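Plendell Clothing and Bedding Store
Progress report to the Durell Fund, covering the period up to the end of January
Prepared by Colette Sabatier

Dear Margaux and colleagues,

It is a pleasure to be writing to you again, and I hope you will forgive me if this runs on a little, as there is a good deal to tell. When we last reported we had only just been given the upstairs flat in Sevby Road and were still working out where anything should go. We are now properly settled, the sorting is happening every week, and clothes are going out of the door almost as quickly as they come in.

What your grant has paid for

The larger part of the money has gone on the rent and heating of the flat, as agreed. The rest went on hangers, labels, a second-hand iron, two folding rails and a great many bags. We had put down £481 for shelving in the original budget and spent £415, thanks to Malcolm Wragg, who knew of a shop that was closing and drove over with his trailer on a very wet morning to fetch what they had left. With your permission we would like to put the difference towards storage boxes with lids, as the moths had a jumper or two in the autumn and we should not like to see that happen again.

How the sorting works

Everything that arrives is checked, folded and put with others of its size before it goes near a shelf. We tried doing this on the kitchen table at first and it was hopeless – you cannot lay out a winter coat on a kitchen table, and somebody always wanted to make tea. So the sorting has moved into the bedroom, where the bed gives us a good wide surface at a sensible height. It has only its fitted sheet on, and the big cardboard box stays up in the far corner against the wall. The bags are brought to the side of the bed and the clothes are dealt with one piece at a time. It is slower than tipping the lot out, but far fewer things end up in the wrong pile, and we have had no more odd halves of pyjamas turning up with the school shirts. 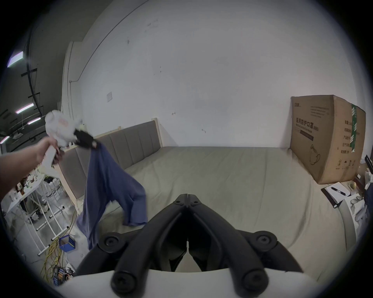 Revathi Pillai asked at our last meeting whether long garments ought to be folded at all, or whether they would be better hung straight from the bag, as dresses and dressing gowns come out of the boxes so badly creased that families tend to pass them over. She also felt that thin carrier bags should be emptied the same evening they arrive, and never stacked, because the handles go and then the whole lot has to be picked up again.

We thought both points very fair. Anything longer than the knee now goes on a rail, and the bags are emptied before we lock up. It has made the evenings a little longer, I must admit, but the room is a good deal more pleasant to walk into the next morning, and Chandrasekhar Iyengar tells me he has stopped tripping on the way to the window.

Who has been helped

We have given clothing or bedding to 32 households in this period. Most came to us through the health visitors and the two primary schools, and a few simply knocked. Children's coats and shoes are still what people ask for first. After those it is bedding, especially single duvets and sheets, and we never have enough. Men's shirts, on the other hand, we could supply to half the county, and Gazi Laundry have very kindly agreed to take the surplus for their own collection.

One mother wrote afterwards to say that her son had worn his new coat indoors all through tea and would not be parted from it. I keep her note in the drawer with the labels and I am afraid I read it to everybody.

What has not gone so well

The stairs are steep, and carrying boxes up them is hard work for those of us who are no longer forty. Malcolm has drawn up a plan for receiving the heavier donations on the ground floor, if the landlord will let us have the use of the hall cupboard. We are waiting for an answer and I will let you know as soon as it comes.

Our record-keeping was also patchy in the early weeks. We wrote down who came but did not always write down what they took away with them, so I cannot give you a proper list of items for the autumn. There is now a book by the door with a pencil tied to it, and it is being filled in.

Plans for the coming months

We would like to open on one evening as well as the usual morning, for parents who are at work. We also hope to sort and store the summer clothes before Easter, so that the rails are ready when the weather turns. The lidded boxes would be a great help with that, and I would be grateful for a word from you about the underspend when you have a moment.

Thank you, as ever, for your patience and your kindness. Do come and see us if you are passing – there is usually cake by half past ten.

With warm wishes,
Colette Sabatier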